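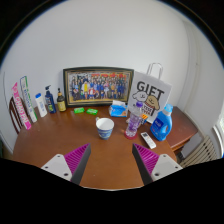 Basusden to Skasside entry rules from May - has anyone had an answer?

Posted in: Travel, Visas and Borders
February 2019

gravelroad
The new entry permit for Skasside starts in May. My wife and I fly into Basusden and cross by ferry for 21 days. The notice says air arrivals apply online and pay 100 dollars each, but it doesn't mention arrivals by sea. Does the ferry count as a separate entry?

tidewatch
Yes. I rang the consulate last week and was told every port of entry is covered, sea included. Apply before you leave home. They want two months left on your passport after the return date.

moose_jaw_mel
I was told something different. The ferry desk at Vergara said sea passengers can still get the old stamp on arrival until the permit office at the harbour opens. No date for that yet.

tidewatch
The ferry desk doesn't set the rules. If the border officer turns you back, you're out the fare and the hotel.

moose_jaw_mel
I didn't say it did. I said what they told me, and they deal with it every day. The consulate got the fee wrong when I called in the fall.
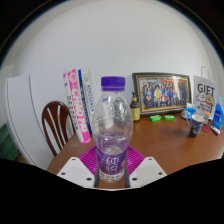 Anyway, I'd get it in writing from whoever you ask. An email printed out is better than a name you wrote down on the phone.

sison_bound
The Sison crossing is already asking for the permit from tour groups. Our coach operator had to send the passport numbers ahead. Independent travellers weren't asked for anything, but that could change.

gravelroad
Thanks. The consulate's page lists a fine of 600 dollars for entering without one, so I'll pay for the permits and be done with it. Does the name have to match the ferry booking exactly? My wife's ticket leaves out her middle name.

tidewatch
Match the passport. The ferry company will correct a booking for free if you call before check-in - after that there's a charge.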